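Skills Lab News
Thu 15 September

Knots, tails and tissue: notes from the suturing bench

The autumn suturing block at Nekham is under way, and the bench has been booked most evenings. This item covers what changed over the summer, what the block asks for, and a few points on knots and closing that came up often enough to put in writing.

The block is open to all residents and to students on the Wekumell rotation. Sessions run two hours. The first half is for knots on the board and the second half is on tissue. Anyone who has finished the board work in an earlier block can go straight to tissue, but bring the signed sheet. Without the sheet you will be asked to tie the board set again.

Supplies

We have 900 packets of practice suture on the shelf. It is expired clinical stock and is marked for bench use only. Please do not take it off the floor. Black braided is in the top two drawers, undyed in the third, and the monofilament is in the cabinet by the door. If you open a packet and use only part of it, leave the rest in the tray for the person after you. Good lengths have been going in the bin.

Most people should start with black. It shows up well against pale tissue, and both you and the instructor can follow a strand back to its knot without hunting for it. Move to undyed once your spacing is steady.

The knot set

The sheet has 17 ties on it this year. The list is the same as last November's with the slip knot moved to the end. Tie them in order. The instructor signs at the end of the set, and will pull on two or three of your choosing and two or three of ours.

The thing most often marked down is uneven tension between throws. The first throw goes down flat and stays where you put it. If it lifts when you bring the second one over, stop and lay it again. Adding throws on top of a loose first one makes a bigger knot and does nothing for the hold.

Next is thread management. Long ends lying over the field get picked up with the strand you want, and then you are pulling on two things. Before each throw, look at where the free end is. Move it out of the way if it has crossed your working strand.

Tails are the third point. Cut them short on braided, but leave enough that you can see both ends clear of the knot. On monofilament leave them longer. A knot with the tail cut flush should be treated as untied and done over.

A tied knot on tissue, with the cut ends short and the longer black strands still lying across the surface:
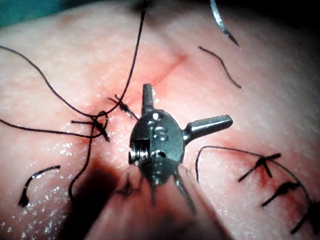 One second-year resident objected that we are too strict about loose strands. In her view the bench should let people work with thread all over the place, as it will happen in the operating room sooner or later and they need to be able to sort it out. She would sooner see the tidy field marked only at the final session, and the early sessions left alone.

We talked this over at the August meeting. The sheet stays as it is for this block. There is room for her point in the last session, though, and the instructors have agreed to add a short exercise where you are handed a field with several long ends on it and asked to find, finish and trim the right one. It will not be scored the first time.

Working on tissue

Tissue comes from Mathur on the morning of each session and is kept in the lab refrigerator until an hour before. One piece per pair. Keep it moist. A few drops of saline every ten minutes is plenty, and the bottle is on the side shelf. If it dries at the surface it drags on the suture, and people then blame their hands.

Make the cut first, in a single pass, and look at it before you load a needle. Decide where your first and last bites will go. Start at one end for the running closure and in the middle for interrupted.

Bites should be the same distance from the cut on each side. This is where most of the marks go. If one side is deeper than the other, the edges step, and no amount of pulling at the knot will level them. Take the bite out and place it again. You will not lose points for replacing a stitch, only for leaving a poor one in.

Bring the edges together until they touch and then stop. Pale, puckered tissue between stitches that was flat before you tied means too much tension. A gap that opens when you touch the edge lightly means too little. Both are easier to see from the side than from straight overhead, so change your view before you move on.

When you have tied, let go, open the jaws and back off a little so you can look along the line. Check the whole length of it. It takes a few seconds and most people skip it when the clock is running.

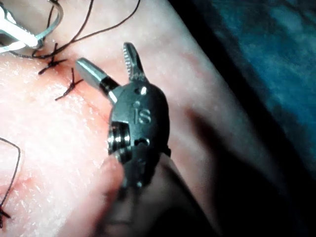
Scoring and sign-off

The final session is scored out of four parts: spacing, tension, knot security and field. Time is written down but carries no marks. The instructor will tell you your time if you ask.

If you fall short on one part, you repeat that part only. If you fall short on two or more, book another tissue session and then come back. There is no limit on repeats during the block. Score sheets go in the gray folder and are kept for one year.

Costs

The lab has been given 3,200 dollars for tissue for this block and the next one together. That covers the sessions on the calendar with very little left over. If you book a tissue slot and cannot make it, cancel by noon the day before, while the order can still be changed. Late cancellations cost us a full piece each time.

Clearing up

Needles go in the sharps box, one at a time, as you finish with them. Do not leave them in the tissue. Tissue and drapes go in the yellow bag. Suture clippings stick to wet surfaces and turn up days later, so wipe the bench twice and check the floor under your stool.

Loaned needle drivers and forceps are signed back in on the clipboard. We are short one pair of fine forceps from the Iklow set. If it is in your coat pocket or your locker, please put it back in the drawer.

Booking

The sheet for the next set of sessions is on the lab door. Put your name, your level and whether you need the board, tissue or both. Pairs are made up on the day unless you write in a partner. Sessions in November will go up once the room schedule is confirmed.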